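About Kivley

Most cup companies will tell you their cups are unbreakable. We have been testing tableware for nine years and have yet to meet an unbreakable cup, so we don't use the word, and we'd suggest being a little suspicious of anyone who does.

Kivley is a small tableware testing and supply business. We sell plastic cups, plates and bowls to schools, day cares, camps and hospital kitchens. Before anything goes in our catalog it spends a term in a real lunchroom, and a good deal of it never makes it out the other side. Of the 1,067 items suppliers have sent us so far, 41 are in the current catalog. Suppliers find this number annoying. Kitchen managers seem to like it.

The company was started by Titilayo Fashola after she ran a school kitchen and got tired of replacing "lifetime" tumblers every April. She still reads every supplier brochure that comes in, usually with a pen. "Stain-resistant" gets a question mark. "Dishwasher safe" gets two, as it rarely says which dishwasher, what temperature or how many times.

What we look at

Plain cups take up more of our time than anything else we sell. They look simple and they are where the cheap decisions get made. A rim around the base can hold rinse water if it's too deep. A matte finish hides scratches nicely in the showroom, and we want to know what it looks like after a few hundred lunches. Pale colors are honest about dirt, and some buyers hate them for that.
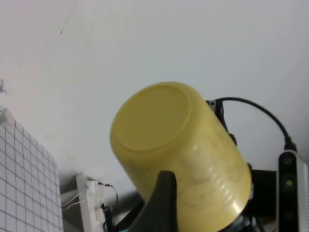

Yellow cup, base side up. Look at the side wall for the faint smudges and streaks.

We grade marks by eye under a bright light, then wash and grade again. Kelechi Odukoya runs this part of the work and does not accept "it's only cosmetic" as an answer. A child handed a smudgy cup doesn't know it's cosmetic, and neither does the parent.

What we don't claim

We don't call plastic green. Some of our lines last longer than others, and a cup that lasts is a cup you don't have to buy again, but that is as far as we'll go. We don't publish star ratings or give awards. If a cup fails we tell the supplier why, and they are welcome to send another version.

Our own line, Girna, goes through the same lunchrooms as everybody else's. The first two Girna bowls failed and we didn't sell them.

Ordering and samples

Schools can borrow a sample box for a term. Use it badly, stack it wet, send it back with the marks still on. We'd rather see those than a nice letter.

Page last updated Jul 22, 2020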